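木のテーブルのお手入れと、かごの使い方

うちの台所には、明るい色の木のテーブルがあります。食事をするだけでなく、野菜を切る前に並べたり、洗濯物をたたんだり、手紙を書いたりします。一日中だれかが使うので、すぐに汚れます。私は日本に来てから木の家具の手入れを習いました。日本語がまだ完全ではありませんので、読みにくい所があったらごめんなさい。

最初に教えてくれたのは、前に住んでいたアパートの隣の杉山修さんです。杉山さんは家具の修理の仕事を長くしていた人で、私が熱い鍋をそのまま置こうとしたとき、とてもあわてて止めました。そのあと、ふきんの絞り方から教えてもらいました。

毎日の拭き方

ふきんは水でぬらして、もう水が落ちないまで固く絞ります。木目の方向に、長くまっすぐ拭きます。丸く円をかくように拭くと、細かい傷が木目と違う方向につくので、目立ちます。拭いたら、乾いたふきんでもう一度拭きます。この二回目を私はよく忘れましたが、忘れた日は、夜に横から見ると白っぽい筋が残っていました。

拭く前に、上の物を全部どけることも大事です。一つずつ持ち上げてその下だけ拭くのは、早いようで時間がかかります。私は網のかごを一つ用意して、テーブルの上の小さい物をまずその中に入れます。鍵、ペン、薬の袋、しょうゆの小びん、なんでも入れます。かごを椅子の上に移して、テーブルを拭いて、それからかごの中の物を、もとの場所に一つずつ返します。返す場所がない物は、たぶんテーブルにいらない物です。 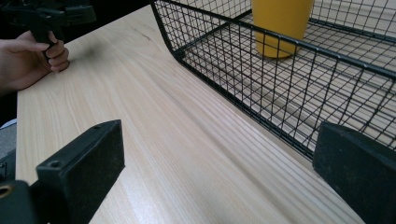 かごを選ぶときは、底を指でさわってみてください。針金の切った先が下に出ているかごは、木に傷をつけます。私が最初に買った安いかごはそれでした。引きずったら細い線が二本ついて、今も消えません。今は、底の四つの角に小さいフェルトを貼っています。フェルトは古くなると硬くなって砂をかみますから、毎年三月に貼りかえます。

値段の高いかごでなくてもいいです。友だちのアジョア・ジャンフィは2000円の針金のかごを使っていて、私のより丈夫です。彼女はたまねぎとにんにくも入れます。網なので風が通って、皮のくずは下に落ちます。ただし、くずが落ちるのですから、下に紙を一枚しいたほうがいいと思います。彼女はしきません。そこは意見が合いません。

かごの洗い方

針金のかごは、見た目よりほこりがたまります。針金と針金が重なる所に、台所の油とほこりがいっしょになってつきます。ぬるいお湯に台所用の洗剤を少し入れて、古い歯ブラシで、縦の針金、次に横の針金の順番でこすります。両方いっしょにやると、どこまで洗ったかわからなくなります。洗ったあとは逆さにして、よく乾かします。黒い塗装がはがれた所は、ぬれたままにするとさびて、木に茶色い輪をつけることがあります。

汚れが残ったとき

灰色や茶色の薄い汚れが木に残ったら、すぐに強くこすらないでください。まず、それが上についている物か、中に入った色か、調べます。私は爪ではなく、プラスチックの古いカードの角を使います。カードを寝かせて、木目にそって軽く動かします。粉やかけらが取れたら、上についている物です。ご飯つぶ、のり、小麦粉の生地などは、だいたいこれです。

上についている物なら、ぬるいお湯で絞ったふきんを一分か二分のせて、やわらかくしてから拭きます。一回で取れなくても、同じことをくりかえします。のせたまま電話に出たりしないでください。長くのせると、木が水を吸って毛羽が立ちます。

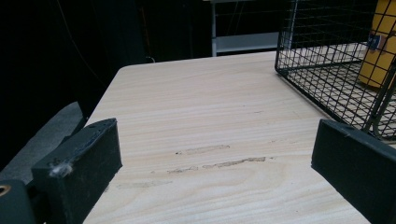 カードで何も取れないときは、表面がすれて仕上げがなくなっているか、色が中に入っているかもしれません。この場合、水をたらして見ます。一滴だけ落として、玉になれば表面の仕上げはまだあります。すぐに広がって木が濃い色になれば、もう仕上げがありません。仕上げのない所は汚れが早く入りますから、油を塗るか、細かい紙やすりを使ってから油を塗ります。ただし、これは油仕上げのテーブルの話です。ウレタン塗装のテーブルや、表面がシートのテーブルには、紙やすりを使わないでください。わからないときは、テーブルの裏の目立たない所で試すか、店に聞いてください。

杉山さんは、生まれつきの木の色と汚れをまちがえる人が多いと言っていました。木には赤い点や、濃い筋や、丸い模様がはじめからあります。私も一度、ただの木の模様を二十分みがきました。新しいテーブルを買ったら、まだきれいなうちに、明るい昼に一度ゆっくり見ておくといいです。できれば写真もとっておきます。あとで比べられます。

ふきんと糸くず

新しい綿のふきんは、糸くずが出ます。テーブルを拭いたのに白い毛が残って、はじめより汚くなったと思うこともあります。新しいふきんは、使う前に二回洗ってください。柔軟剤は入れません。柔軟剤を使うと、水をあまり吸わなくなります。

残った糸くずは、手のひらを少しだけぬらして、テーブルの上をなでると集まります。息で吹くと床に落ちて、次の日またどこかに戻ってきます。ティッシュで拭くのもよくないです。ティッシュからも白い粉が出ます。

角の丸い所と、板の横の面も忘れないでください。人の手がいちばんよくさわるのは、上の面より横の面です。私の家では、子どものテッテーがいつも同じ角をつかんで座るので、そこだけ色が変わりました。横の面は、固く絞ったふきんを二本の指に巻いて、すべらせるように拭くと楽です。

油を塗る日

油は年に二回で足りています。天気のいい日の朝、布に少しだけつけて、木目にそって薄くのばします。たくさん塗ると、いつまでもべたべたします。十五分待って、乾いた布で余分をよく拭き取り、次の日まで物を置きません。使った布は、丸めてごみ箱に入れないでください。油の種類によっては、自然に熱くなって火が出ることがあります。水にひたして、袋に入れて口をしばってから、自治体の決まりのとおりに捨てます。

小さい食卓なら、油は大さじ二杯でほとんど足ります。余った油は、ふたをしっかり閉めて、子どもの手が届かない暗い棚に置いています。

アジョア・アチャンポン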